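Stirnico Arm Kit Review, Project Report
Group: Ngân Quách, Zaid Majali, Hanan Tarawneh

1. What we tested
The Stirnico kit, student license, $1,390. Comes with the arm, one gripper and the Trarkudeo software. Task we picked: shoes onto a rack. Sounds easy. Three tiers, shiny chrome rods, soft knit sneakers with laces. Good test for a kit that claims "household ready".

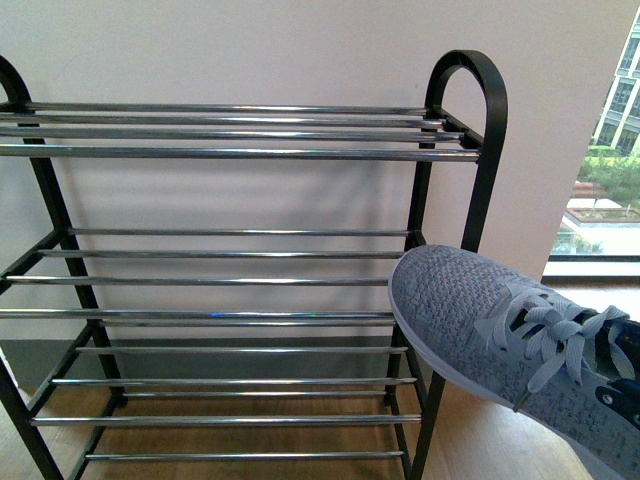
2. Setup
Took 2 afternoons, mostly calibration. Manual skips the part where you save the home position, so we lost it twice. Support (Ayman Darwish) answered by email, fast. Hanan did the wiring, Zaid wrote the pick script.

3. Start position
Rack empty, shoes on the floor well in front of it. Toes toward the rack. Loose laces left as is, no tucking.
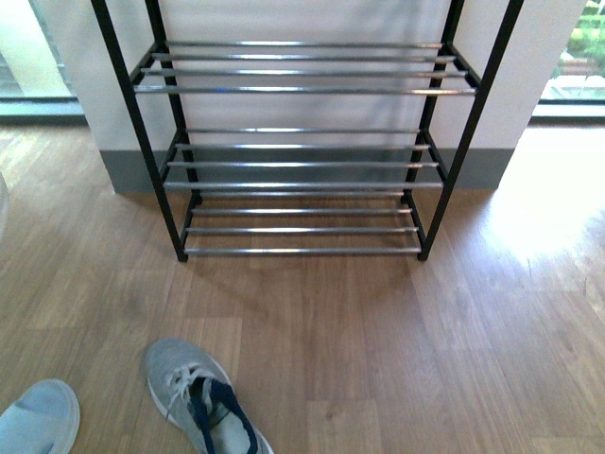 4. Results
20 runs. Toe grabs ok, heel grabs bad. Software lost the rods when sun was on the floor, recieved a lot of "no surface" errors. Bottom tier worst for us.

5. Would we buy it
For a class, yes. For a home, no, not at that price. Still to do: rerun with blinds down, ask about the $200 spare gripper pads.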